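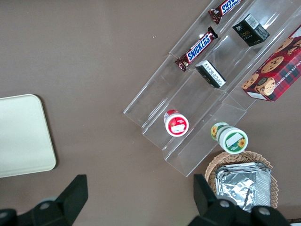 Sunday, a bit after four. Snack shelf mock-up, second layout.

Everyone else has the sense to be at home. Selim left the key under the usual thing, and the usual thing now has a label on it saying KEY, so we should probably talk about that.

Where we are: the clear organiser is out on the big table with stock in it. Snickers down the left channel, small dark boxes in the middle one. The pale tray is empty so far and can stay that way until I decide what deserves it. Lionel wants it for singles and returns. I want it for my tea.

Notes on the organiser, mostly for Tuncay D., who has to write to Cosano about it:

- Channels suit a chocolate bar laid lengthways. Wrapper ends are a nuisance, they fold under and the next bar rides up on them. Flatten the crimps before loading.
- Small boxes sit well if you put them in square. Put in crooked they stay crooked, and every one behind copies the first.
- Glare is terrible under the ceiling lights. From the stool I could read SNICKERS and very little else. Try it with only the window side on.
- Ask whether they do the same thing in frosted. They quoted 70 for the clear ones, delivery extra, and I would like to know what extra means before Şükran sees it.

Tried the order from the Itham shop plan first (heavy stuff at the front, boxes behind). It looks fine on paper. On the table you reach across the bars to get at anything and drag two along on your sleeve. Swapped to one kind per channel. Duller, quicker to fill.

Also tried standing the bars on edge. No.

Stock codes: 2261 is the bars, 2293 the little boxes. The sheet on the door has these the wrong way round and has done since the Medve job, which explains a certain delivery. I have corrected it in pencil. Tuncay A. prefers pen but he also prefers the wrong numbers.

Table could do with a wipe, it is all scuffs and specks, though the scuffs are there for life. I am told the top cost 600 new. I have seen nicer doors.

To do, next person in:

1. Finish filling the channels, same kind together, printing facing up where it will go.
2. Put the loose packets that are sitting beside the organiser either in it or back in the carton. They are currently doing neither.
3. Photograph with the lights off and send to Cilari for the leaflet.
4. Return Şükran's good scissors. She knows.

Bars are counted as stock, Lionel. Will check again after the kettle.

Later: window light is better. Gold lettering on the boxes still hard to make out from the stool, may be my eyes. Leaving it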